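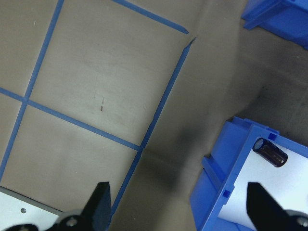 *Blue tape on a grey tabletop.*

Valon Library will extend its evening opening hours from July, following a decision taken by the town council last night. The building will stay open until 9 pm on two evenings a week, with the reading room and the ground-floor study area both available to members.

The change follows a survey of 300 members, in which late opening was the most frequent request. Under the new arrangements, study desks may be booked for up to 90 minutes at a time. Bookings not taken up within 15 minutes will be released to other members. The children's section will close at its usual time.

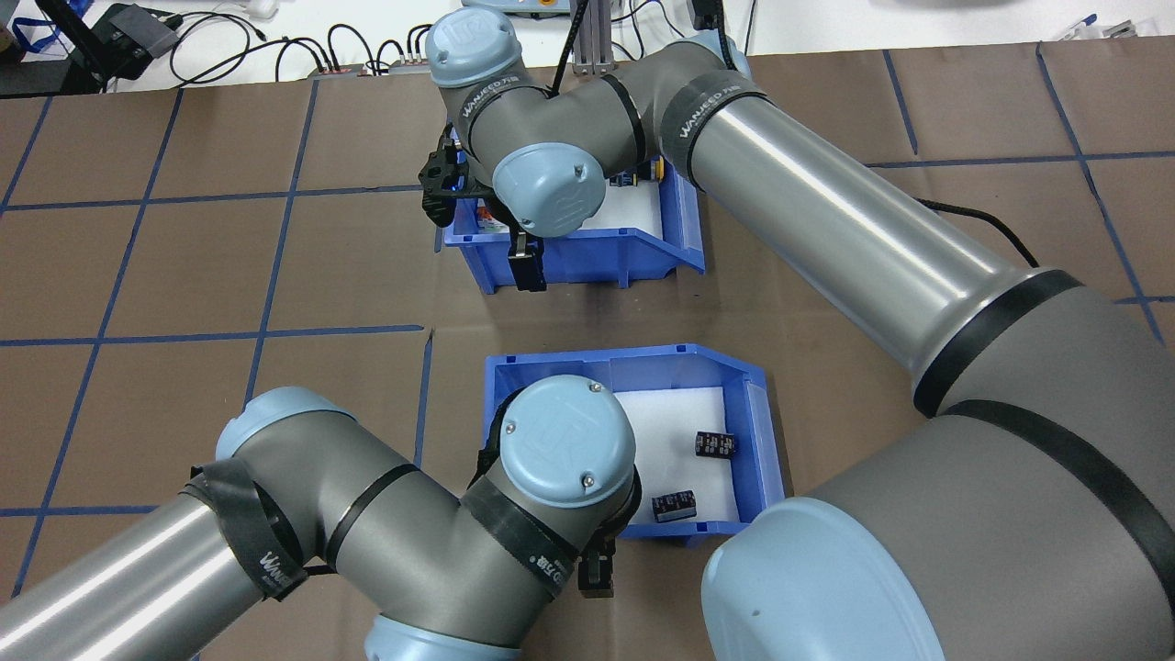 Magnus Gourlay told the meeting that the longer hours were welcome but that the last bus to Prulska left too early to be of use to members there. He asked that the timetable be raised with the operator before the summer.

The council agreed to write to the operator. Jacqueline Bailly, who chaired the meeting, said the new hours would be reviewed after the first winter. Membership remains free to residents - forms are available at the front desk.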